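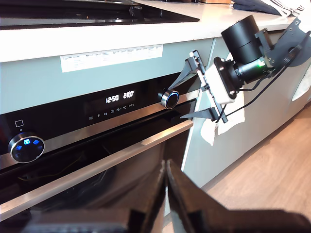
Keeping visa and residence papers in order at home

Updated June 2026

A visa application asks for the same papers again and again, so give them one place in the house. A lidded box file will do. Keep it upstairs or in a hall cupboard, well away from the cooker and the sink.

Put passports, birth and marriage certificates in clear pockets at the front. Don't laminate any of them. Some offices refuse a laminated certificate, and a replacement takes weeks.

Behind those, keep bank statements and payslips for the last 12 months, newest first. Letters from the visa office go at the back with their envelopes, as the postmark can settle an argument over a deadline.

Write reference numbers in pencil on a sheet inside the lid. Biro on the document itself may show through on the scan.

Scan in colour. At Gernside we use 200 dpi for letters and 600 for certificates with small stamps. If an upload form limits the file size, try greyscale for the letters first.

Damp paper should be dried flat between sheets of kitchen roll under a heavy book. Change the sheets morning and night. Never use an oven or a hairdryer, and peel stuck pages apart only when fully dry.

Go through the box every October and check the expiry date on each passport and permit.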